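Datasets > Household > Tabletop

# Grallura Cups

A small collection about one very ordinary job: clearing cups off a table after people have been drinking from them. We love this job! Cups tip, roll, hide behind each other and come in more shapes than you'd think — and a table full of them never looks the same twice.

## What's inside

- 347 clips, one table clearing per clip
- Paper cups, plain and printed, plus plastic ones in frosted, blue and clear
- Everyday clutter left in on purpose (pens, crumpled bits, cardboard)
- 2 label files, one for cup type and one for how each cup is resting

## Labels

`upright`, `on_side`, `upside_down` and `held`. A cup gets `held` as soon as it is off the table, even if only just. Wenche Tveit wrote the first version of these rules and Gönül Polat tidied them up in May, so please use the newer file.

Material goes by what you can see. Frosted and tinted cups both count as `plastic_translucent`, and a printed paper cup is still `paper` whatever the pattern.

## A typical table

The oval wooden table is our favorite, with that lovely honey-colored grain. One frosted cup is held just over the wood, and the others lie tipped over, from the blue one in the middle to the paper ones back by the wall. 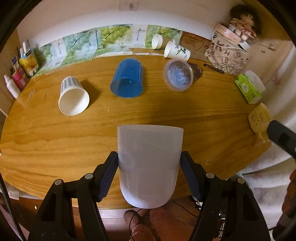 ## Splits

Training has everything except 40 clips, which are kept for testing. Please don't mix them — Chie Miyazaki checked them all by hand!

## Questions

Found a wrong label? Open an issue and give the clip number.

© Grallura | Contact | Back to top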